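The Slope of Things
Why the humble gravity chute remains one of the harder parts of a plant to design

The grain terminal at Geltport has conveyors, bucket elevators, a dust collection system and a control room with a view of the river. Most of its unplanned stops in the past year began somewhere else, in a set of steel chutes with no motors, no sensors and no moving parts.

A chute is a sloped surface with sides. Material goes in at the top and comes out at the bottom. On a plant drawing it is often the last item to be added, fitted into whatever space is left between two machines that were positioned first. The slope is then a result of the layout, and the layout was decided by people thinking about belts and floor loads.

The basic physics fits on one line. An object on an incline will start to slide when the tangent of the slope angle is greater than the coefficient of static friction between the object and the surface. Once it is moving, the lower coefficient of kinetic friction applies, and on a constant slope the object keeps gaining speed. Mass does not appear in the result. A heavy carton and a light one made of the same board should, on paper, behave the same way.

In a working plant they seldom do. The coefficient of friction is measured on clean samples under steady conditions, and it changes with humidity, dust, temperature, surface wear and the length of time the material has been sitting still. A carton with a strip of tape along the bottom slides on tape for part of its width and on board for the rest, so it turns. A turned carton can touch both side walls at once, and a chute that was a simple incline becomes a wedge.

Bulk solids add a second set of problems. Grain, feed pellets and fertilizer slide against the chute and also against themselves. Designers distinguish between the angle of repose, which is the slope of a freely poured pile, and the wall friction angle, which governs sliding on the liner. The two are often confused. A chute set a little steeper than the angle of repose may still hold material in its corners, where two walls meet and the effective slope of the valley is lower than that of either wall.

The valley angle is a frequent source of error in hoppers and transfer chutes with square or rectangular sections. Two adjoining plates, each steep enough to clear by itself, meet along a line that is not. Fines settle in this line, take up moisture and harden. The deposit grows outward until a lump breaks loose or the flow stops. Rounding the corner with a formed insert is a cheap correction at the drawing stage and an awkward one after the steel has been hung.

At Geltport the trouble was in two transfer chutes below the main elevator. Both had been extended when a second belt was installed, and the extension lowered the slope of the final section. Corn passed through without trouble. Soybean meal, which is finer and holds oil, did not. The terminal logged 3,979 operating hours before the chutes were rebuilt, and its maintenance records for that period show the same entry again and again: stopped, opened, rodded out, closed.

The rebuild used the same entry and exit points, as the belts could not be moved. The available drop was redistributed. The upper section was made less steep, where the material arrived with speed of its own, and the lower section was made steeper, where it had been losing speed. The total height did not change.

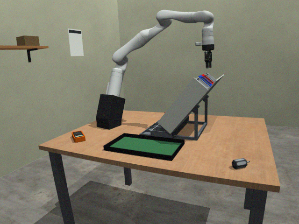 An inclined gray chute on a wooden table, shown in a computer rendering.

Computer models have changed how this kind of work is done. The discrete element method treats a bulk material as a large number of separate particles and calculates the contact forces between them at very short time steps. A model can show where a stream will strike, how thick it will run and where it will slow down. It can also show a result that is wrong in a convincing way. The particles in most models are larger and rounder than the real ones, to keep the computing time reasonable, and the friction values are set by the user.

For this reason the models are calibrated against simple bench tests. A sample of the material is placed in a ring on a plate of the liner, a load is applied, and the force needed to push the ring sideways is recorded at several loads. The test is repeated after the sample has rested under load overnight, since many materials gain strength when they stand. A chute that clears well during a shift may not clear at six the next morning.

The feed mill at Drulmont ran its chutes through this process before a change of liner. The mill had been using mild steel plate, which polishes with use and then performs well, provided it is used. After a shutdown the polished surface rusts, and for the first part of the restart the wall friction is well above the design value. Operators at Drulmont were accustomed to running a few loads of cracked corn through the line to scour it. This works, but the scouring material has to go somewhere, and it cannot go into a finished ration.

The choice of liner is a set of trades. Stainless steel resists rust and has a consistent finish, though the direction of the finish matters: a brushed grain running across the flow will hold fine powder that a grain running along it will release. Ultra-high-molecular-weight polyethylene has low friction and is light enough for one person to fit, but it expands with heat far more than the steel behind it. Fastened tightly at both ends, a sheet will buckle in summer and raise a ridge in the path of the stream. Ceramic tile outlasts both under abrasive loads and adds considerable weight to the support structure.

Lopes, a fabricator that supplies chutes to terminals and mills, cuts its plastic liners with slotted holes for this reason. The fastener is tightened at the top edge only. The rest of the sheet is held flat but is free to grow downhill. The leading edge is tucked beneath the plate above, in the manner of roof shingles, so that no edge faces the flow.

Speed is the other half of the problem. A chute that is too shallow plugs, and the usual response is to make the next one steep. Material then leaves it faster than the receiving belt is moving, bounces, spreads and wears the belt cover. Dust rises at the point of impact. Ideally the stream should land with a forward speed close to that of the belt and with as little vertical speed as the geometry allows. Curved chutes, often called spoons, are intended to do this by turning the stream gradually at the base. They must be matched to a narrow range of flow rates – a spoon that works well at full capacity may build up at a trickle.

In package handling the same concern is expressed as damage. The distribution center at Gralmont sends cartons down spiral chutes to its loading doors, and its design target was a steady speed at the exit for any item the building accepts. A spiral has a useful property here. As an item speeds up it moves outward, where the slope is lower, and it also presses on the outer wall, which slows it. Slow items drift inward to the steeper part of the surface. The range of speeds at the bottom is narrower than on a straight slide of equal drop.

It is narrower, but not zero. During commissioning, Gralmont sent 2,653 cartons down a single spiral and sorted the results by packaging type. Most arrived within the accepted band. The exceptions were concentrated in padded plastic mailers, which stuck to the surface and to each other, and in shrink-wrapped items, which stuck in humid weather and ran fast in dry weather. The center now routes both types to a belt. Some 200 items an hour take that path in a normal month, and more in December.

Maintenance of a chute consists largely of looking at it, and chutes are generally built so that this is difficult. Inspection doors tend to be placed where a platform already exists, on the side wall, with a view of the surface that wears least. The wear is on the floor of the chute at the point of first impact. A door in the top cover, directly above this point, allows the liner to be checked with a flashlight once the line has been locked out. At Geltport the rebuilt chutes have such a door, along with a witness hole drilled through the backing plate behind the liner. When the liner wears through, meal begins to trickle from the hole onto the walkway. The hole is checked at the start of each shift.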